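Ellodance publishes free plans for a hand-held gripper that can be built at home

FOR IMMEDIATE RELEASE

Ellodance, the shared workshop, has put out the complete plans for the Minine, a hand-held two-finger gripper that can be made on a kitchen table or at a club bench. The plans are free to download and may be copied, changed and passed on. 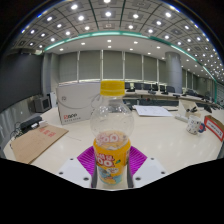

By the Ellodance press desk
September 8, 2018

The Minine began as an evening build among members who wanted a gripper they could carry by hand and try out on ordinary things before fixing it to an arm. It has two stiff fingers that close towards each other, with soft ribbed pads to take up the shape of whatever is being held. The person using it does the reaching and the steadying, so a builder can find out what the fingers are good at before buying a single motor.

The download comes to 948 files. Most are part drawings in several sizes, and the rest are the assembly sheets, the parts list and the notes from earlier versions. The notes have been left in, mistakes included — several members asked for them when they were building their own.
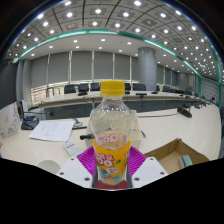 Pads took up more workshop time than any other part. The first ones were flat and plain, and they let go of smooth objects too easily. The published design uses close ribs across the whole face. A drinks bottle makes a fair trial piece, with clear plastic above and a printed label lower down, and with a pad on either side pressed against the label it can be held upright by its lower half. Builders are advised to try bottles at several heights and to write down which ones slip. The pads are cast or printed separately from the fingers, and a worn pair can be changed without taking the rest of the tool apart.

The finger plates are fixed with ordinary small screws. There are seven steps in the assembly sheets, and the workshop suggests doing the first four in one sitting and leaving the pads until the plates move freely. Anyone who finds that the fingers meet unevenly should slacken the plate screws, close the fingers by hand and tighten again.
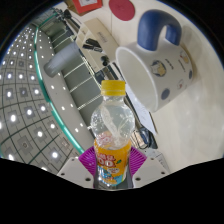

The Minine's ribbed pads on either side of a bottle.

Brarodico, which supplies small parts to clubs and schools, will stock a kit of screws, plates and pad material from November. The first run is 900 kits. Ellodance takes no share of the sales, and every part in the kit can also be made from the drawings. A smaller run of 200 sets of pads alone will be sold to people who already have an earlier version.

Builders who mean to fit the gripper to an arm will need the Dudás mount, a plain bracket designed by members of the same workshop and included in the download. It has been tested at Ellodance on two home-built arms. The mount does not add a motor.

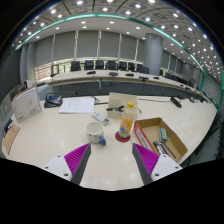 A motor version is being worked on but no date has been set for it. Members are still trying out ways to close the fingers slowly enough for light objects, and the drawings for that work will be added to the download when they are ready.

Ellodance asks anyone who builds a Minine to send in changes, repairs and complaints. Reports of broken parts are most useful when they say what the part was made from and what was being picked up. Changes that are taken up will be listed in the notes with the builder's name, if the builder wishes.

About Ellodance
Ellodance is a shared workshop run by its members, with benches for woodwork, electronics and small machines. New members are welcome and do not need to have built anything before.

Notes to editors
The name Minine is written with a capital M only. Requests for drawings, photographs or a visit should be sent to the Ellodance press desk. Questions on kits and delivery should go to Brarodico.

ENDS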